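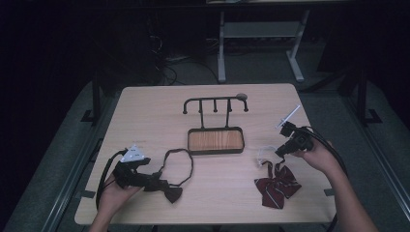
Sesitz RV Park Adds Long-Stay Sites, Changes Winter Rates

Print | E-mail

Sesitz Lake RV Park will open 20 more full-hookup sites in December, bringing the park to 252 sites in all. The new sites are in the section east of the boat ramp that was used for overflow parking until last spring.

All of the new sites have 50-amp service, water and sewer. Each is long enough for a motor coach with a tow vehicle parked behind it, and 17 of them are pull-throughs. The remaining three are back-in sites along the tree line. Those three are shaded for most of the afternoon, and satellite reception there is poor.

The work was done by Van Damme, the paving and utilities contractor that rebuilt the park's main entrance two years ago. Crews poured concrete pads in the summer and finished the electrical pedestals last month. The road into the section is still gravel. It will be paved once the heavy equipment is gone, and the park expects that to take less than a week. During paving, guests in the new section will come and go by the service gate on Mill Road.

The park office said the new sites are meant mainly for guests who stay a month or longer. Long-stay guests now make up more than half of winter bookings, and the park has kept a waiting list for the past three winters. People already on the list will be called in the order they signed up. They will have seven days to accept a site and pay the deposit. After that, whatever is left will go on the regular booking page.

Rates

The winter monthly rate for a new site is $416 plus metered electric. The rate for existing full-hookup sites does not change this season. Sites with water and electric only will no longer be rented by the month and will be kept for nightly and weekly guests. Monthly guests now on those sites may stay through the end of winter at their current rate, and then will need to move to a full-hookup site if one is open.

Monthly guests pay on the first. A late charge applies after the fifth. The deposit is equal to half a month's rent and is returned by mail after checkout, less any unpaid electric. Guests who leave before the end of a paid month do not get the balance back, but they may apply it to another stay within a year.

The weekly rate will now be offered all year. In the past it stopped in November and started again in March.

Electric meters

Meters in the new section were supplied by Elik and can be read from the office. In the older sections, staff will go on reading meters by hand on the last morning of the month, starting at 8 a.m. Guests are asked to keep dogs inside or on a short leash until the reader has passed, and to leave the pedestal clear of bikes, hoses and storage bins.

A few guests had asked whether the older meters would be replaced as well. The park said it has no plan to do that this year. The older meters were tested in the spring and two were swapped out, both in Section C. Guests who received a high bill from either of those sites have been credited.

Clubhouse and laundry

The clubhouse will stay open until 9 p.m. through the winter, an hour later than last year. The card room, the library shelves and the kitchen will keep the same hours as the main room. Groups that want the kitchen for a potluck should put their name on the sheet by the door at least two days ahead. There is no charge for registered guests. Outside groups can no longer rent the clubhouse on weekends between December and March.

The second laundry room, next to the new section, will open along with the sites. It has six washers and six dryers. The machines take the same Ovo card that guests use at the older laundry, so there is no need to buy a second one. Cards can be loaded at the office or at the machine inside the older laundry room. The new room does not have a loading machine yet. Coins will still work in the older laundry until the end of the winter season.

The bathhouse nearest the boat ramp will be closed for three weeks in January for new flooring and water heaters. Guests in that area can use the bathhouse at the pool. The pool itself will be heated as usual, but the spa is shut off until a part comes in.

Mail and packages

With more long-stay guests on the property, the office is changing how it handles mail. Letters will be sorted into the numbered boxes by 2 p.m. Packages will be held behind the counter and must be signed for. The office will hold a package for ten days and then return it to the sender. Propane tanks, tires and furniture deliveries will not be accepted at the office at all, and drivers will be sent to the guest's site. Guests expecting one of these should let the gate know their site number in advance.

Anyone leaving for the season should fill out a forwarding card. The office forwards letters for 60 days and does not forward packages.

Rules for the new section

The usual park rules apply, with a few additions. Open fires are not permitted on the new sites, although propane fire pits are fine. Guests may put down one outdoor mat, no wider than the patio pad. Storage sheds are not allowed. Sewer hoses must be supported off the ground and have a threaded fitting. Boat trailers go in the trailer lot and not on the site, even when there is room. A trailer space is included in the monthly rate, and nightly guests pay a small daily fee.

The park does not have an age limit on motor coaches or trailers, but the office asks for a current photo of any rig more than 15 years old before it confirms a stay longer than a month. That rule has been in place for several years and now covers the new section.

Traffic at the gate

Guests who arrive after the office closes should use the right-hand lane and pick up their packet from the box under the map. The left lane is for guests who already have a gate code. Codes were changed last month, and the old ones no longer work. New codes are available at the office with a site number and a license plate number.

Rigs towing a vehicle should not unhook in the entrance lane. There is a pull-off on the right just past the dump station with space for two coaches.

The office is open from 8 a.m. to 5 p.m. and closes for lunch from noon to 12:30. Site maps of the new section are at the front counter and on the clubhouse bulletin board.

Print this article | E-mail this article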